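Week 2: Automation and the people already doing the job

Right, last week we stayed with factories, so today I want to talk about laundry and folding, which most of you told me was too boring to automate (wait till you've folded clothes for a whole shift!). Our case is Tangen, a garment care firm that cleans, folds and packs for nurseries and rental shops. They brought in a folding line from Cetis a couple of years back, and I spent a good part of July hanging about on the floor with a notebook.

What struck me first was how much the folders know in their hands. Denim with an elastic waist pulls itself crooked, so you smooth the legs first and leave the waistband till you've got something flat to work against. Small sizes are worse than big ones. None of it was written down before the engineers came asking.

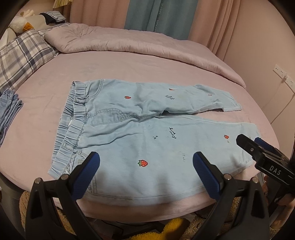

So who owns that knowledge once it has been recorded? At Tangen the folders were asked to show their moves over and over, on top of normal work, and at first they got no extra pay for it. The union rep fought that and won 2 paid hours a week. Compare Bemau, where the target went up to 1000 pieces a shift and the experienced staff ended up clearing jams all day. Same kit, very different job!

I'd treat the Elow forecast (full automation by 2035) with some caution, by the way. Read it for how it counts jobs and skips tasks.

For the seminar: pick a job you've done yourself and write down one thing you did without thinking. Would you have taught it to a machine, and on what terms?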